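This website uses cookies to improve your visit. Accept | Manage settings

Caring for Mattresses and Bed Linen

Thu 13 September
By Anas Zein, Komham Household Advice

Residents are advised to air each mattress before fresh linen is put on. Remove all bedding, open a window and leave the surface uncovered for 20 minutes.
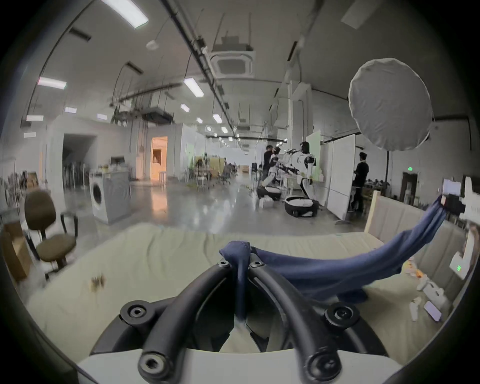 Crumbs and dust should be lifted with a soft brush attachment. Marks may be dabbed with cool water and mild soap - never soaked. 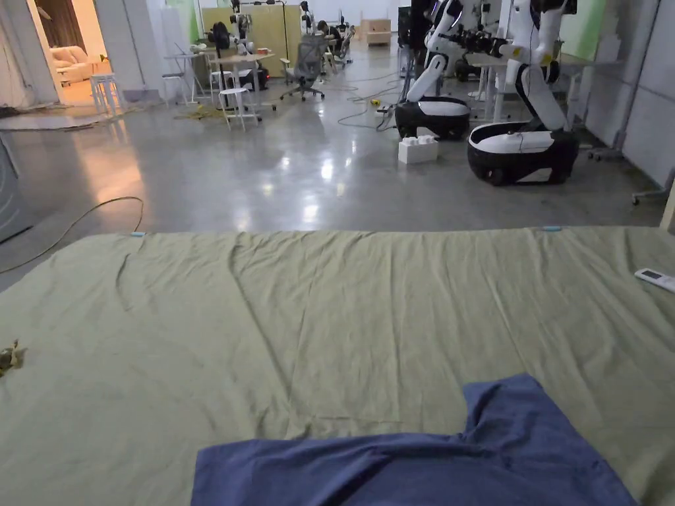
Reading time: 3 minutes

Sheets should be washed weekly, apart from dark items, which may release dye. Do not overfill the drum. Check pockets and folds before loading.
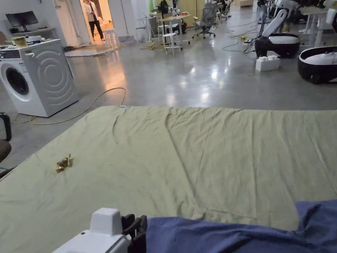

Fold sheets while they are slightly warm from the line or dryer. Larger pieces are best handled by two people, each taking two corners.

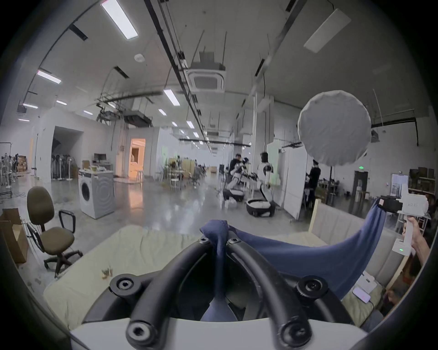

Store folded sets inside their own pillowcase. Winter bedding should be aired by early November and kept off the floor.

Comments (3)

Alora: Does the cool water advice apply to wool toppers as well?

Karimi: The pillowcase method has freed a whole shelf. Thank you.

Burunon: Please could you cover duvets next - ours never dries in the middle.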